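The Long Apprenticeship of a Folding Machine
By the Unora Magazine staff
June 5, 2019

Folding a towel is a chore most people learn as children and never think about again. For the automation group at Gerneck, it has become a full program of work. Since March the group has recorded 3,946 examples of two small robot arms handling cloth, each one guided from start to finish by a human operator.

The collection, known within the institute as Bakos, is intended to train a system that will learn from the recordings instead of following written rules. Cloth is a demanding subject. It has no fixed shape, and a slight change in the grip can alter the way an entire edge falls. Operators are therefore asked to vary their approach, and attempts that go poorly are kept and labeled along with the rest.

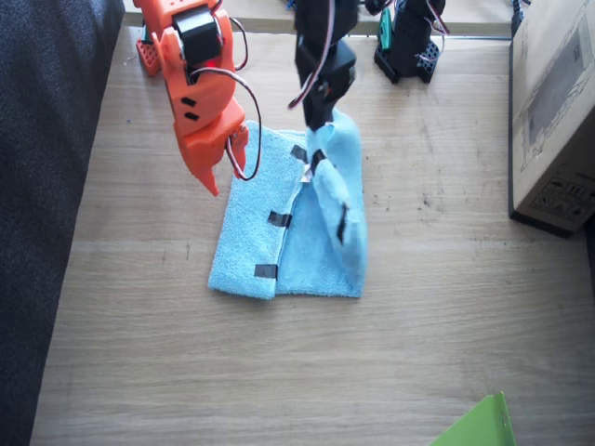
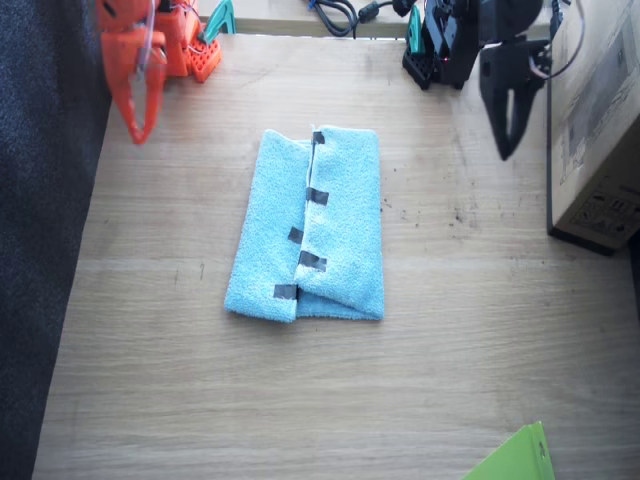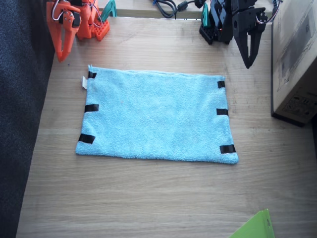
The orange and black arms at the folding table, with a light blue towel marked with strips of dark tape.

Each recording is reviewed by three members of staff before it enters the collection. Reviewers note where a fold begins, where it ends, and whether the operator hesitated. Disagreements are common, particularly over what should count as a finished fold, and the written guide has been revised several times as a result.

The institute's partner, Utura, will receive the first portion of the recordings for separate testing. Gerneck plans to extend the work to pillowcases and children's shirts, which will require new instructions for operators and a longer period of training.

Comments (3)

foldingfan: My mother worked in a hotel laundry for years and would have had opinions on this.

R. in Ohio: Are the poor attempts used in training too, or only kept on record? The article does not say.

marlowe_k: Please do fitted sheets next.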